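Moussa Table Kit: Steamed Bun Recordings, README

Hello, and thank you for downloading the sample set that goes along with the Moussa Table Kit. If you have a kit on order from us at Vulbridge, or you're still making up your mind and want to see what the recordings look like before you spend any money, you're in the right folder. Please read this page before you unzip anything (we know, we know, we skip these too).

What's in the set

There are 1,586 episodes in all, every one of them built on the same small kitchen job: steamed buns, an electric steamer and a round white plate. Each episode comes with the head camera video, the joint positions for both arms, the gripper opening and a short written instruction. The recordings were made at our Tredville workshop over the course of one October, with the table, the steamer and the plate kept in more or less the same places throughout.

We picked buns on purpose. They're round, they're pale, they sit on shiny perforated metal, and a grip that would be perfectly fine on a wooden block can leave a sad dent in a bun. If you're trying to decide whether the standard fingers are gentle enough for your own work, this is a pretty good place to start looking!

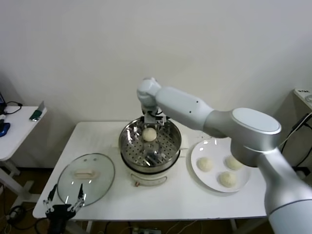

Gripper down in the steamer over a single bun, with three more on the plate.

The steamer is the harder end of the job. The rim leaves the wrist less room than you'd think, so the arm comes down from above, and the polished steel throws back reflections of the gripper that can confuse a vision model. We left those reflections alone in the video and would suggest you do the same, at least on your first training run.

How the folders are laid out

episodes/ holds the recordings, one folder each
labels/ holds the instructions and the start and end marks for each grasp
calib/ holds the camera and arm calibration files
tools/ holds the viewer and the Bendley converter, for those of you still on the older format

The whole thing is split into 13 archives, so you can grab just one and poke around before committing your disk space. The viewer opens any episode folder directly and will play up to 4 side by side, which is a lovely way to compare approaches.

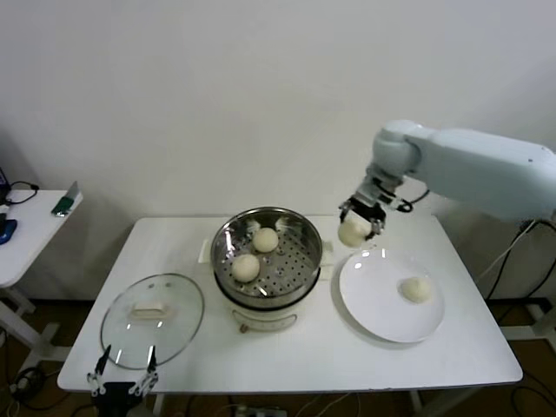
Bun held between the fingers near the edge of the plate.

Known limits

The lighting is soft and steady all the way through, and the background is a plain wall, so please don't expect a model trained only on this set to cope with a busy kitchen. There are no force readings either; the standard kit doesn't include that sensor, though the files leave an empty column for it in case you add your own.

Using and sharing

You're welcome to use the set for research, teaching or trying out the kit, and to share it on as long as this README travels with it. For commercial use, send us a note through the order page. If you find an episode where the labels and the video don't line up, please send us the folder name and we'll fix it in the next release.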